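### 4.2 Position Sizing and Exit Rules

The Wovine rule set was tested on four currency pairs, each traded in a separate account so that losses in one pair could not reduce the margin available to another. Position size was fixed at the start of each session and was not raised after a winning trade. 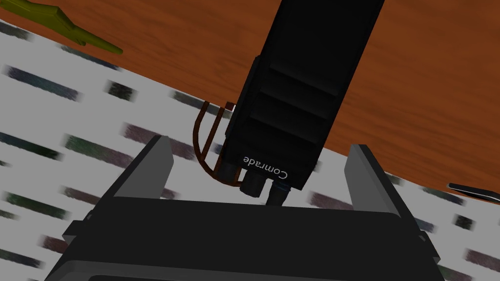
*Page last modified: February*

Exits followed the method set out by Ghaffari. A trade was closed when price crossed the slower of the two moving averages, or when the session ended, whichever came first. Trades still open at a loss after six hours were closed at market. The spread charged by the Grostimton price feed was deducted from every result, including those trades closed at the entry price.

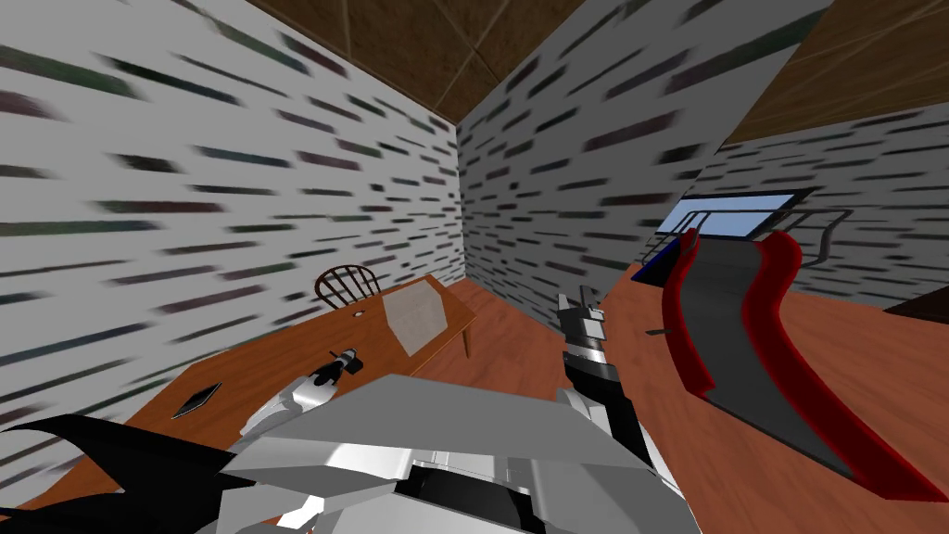
The same exits were then applied to the Bidden data, where spreads are wider in the overnight hours. Three of the pairs kept a positive net result under these conditions – the fourth did not, and its losses were concentrated in the first hour after the daily rollover. Removing that hour from the test would have improved the figures, but the rule set makes no provision for it and the trades were kept.

**Figure 4.** Net result by currency pair after spread, Grostimton and Bidden data. Overnight financing charges are excluded and are treated separately in the next section.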